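Em dezembro alguém tentou entrar na minha conta do banco, e desde então leio tudo sobre fraudes na internet. O meu vizinho Ezequiel Galindo perdeu 200 euros numa loja falsa que se chamava Titimex. Ele fez queixa na polícia e esperou 3 meses por uma resposta.

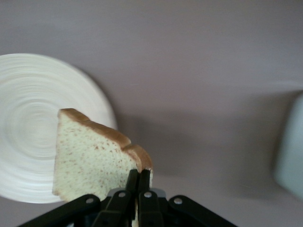
Pão de forma e um prato branco.

A carta chegou por fim: o processo continua aberto, porque há outras vítimas da mesma loja. O Ezequiel ficou contente com isso, eu menos. Guardei as mensagens que recebi - são 2 - e amanhã de manhã vou também à esquadra.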